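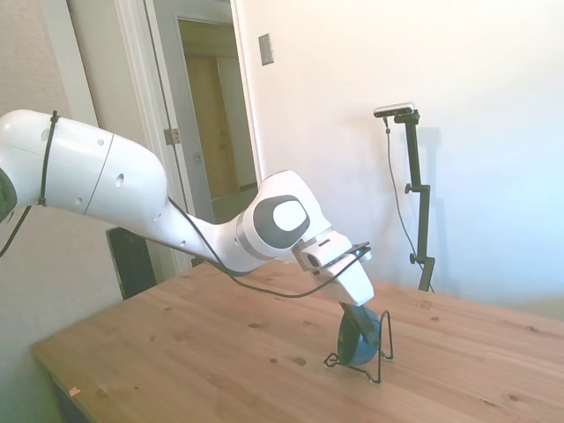

Kitchenware maker Rindis tries robot arms at its sample workshop

Search this site Enter keyword Go

FLUVUMVILLE – Rindis, which designs pots, bowls and wire stands for home kitchens, has started to use robot arms in its sample workshop on the edge of town. The company said the arms will take over a part of the handling work that was done by hand until this spring.

The workshop employs 19 people. Their job is to try out new products before they go into production, and much of this job is repetition. A pot is lifted by the handle, put down and lifted again, up to 1000 times for one model. A bowl goes into its stand and comes out of it, until the team is satisfied that the handle and the stand will last.

Under the new plan, which began in June, the arms do the longest series. The staff prepare the table, choose the grip and check each piece at the end. They also write the report, as before. The software comes from Radwan, a small supplier that sent two trainers to the workshop for 11 days.

According to the company, no jobs will be cut. Three workers from the handling team have moved to a new group that sets up the arms and corrects them when a grip is bad. They receive a higher hourly wage, but their shift now starts at 6:30 in the morning, one hour earlier than for the rest of the team.

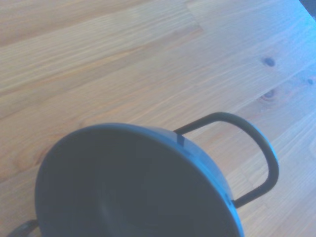
One worker in the handling team said that her wrists hurt less at the end of the day, but that she misses the talk at the long table. "We used to do the lifting in pairs, and you could speak with your partner the whole morning," she said. "Now I look at a screen and I listen for the stop signal." She would like the company to change the tasks every week, so that the same people are not always at the screen.

The company said it is studying this request and will give an answer after the summer break.

There is also the question of what the arms cannot judge. An experienced tester feels when a handle begins to turn in its fitting, long before it can be seen. For this reason the first 30 lifts of every new model are still made by hand, and the tester's notes are given to the setup group before the arm starts. 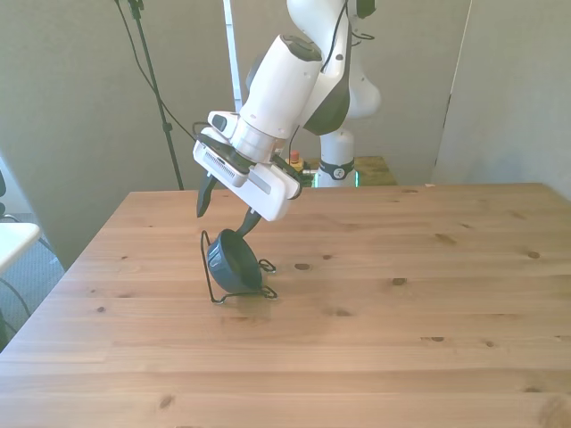 The notes are written on paper for now. Rindis wants to move them to a shared computer file, and Radwan is preparing a short course for workers who have not used such a system before. The course will be held during paid hours.

A second workshop of the company, in Grolivwood, will decide in the fall if it follows the same plan. Workers there have asked to visit Fluvumville first and to speak with the handling team without managers in the room. The company has agreed to the visit.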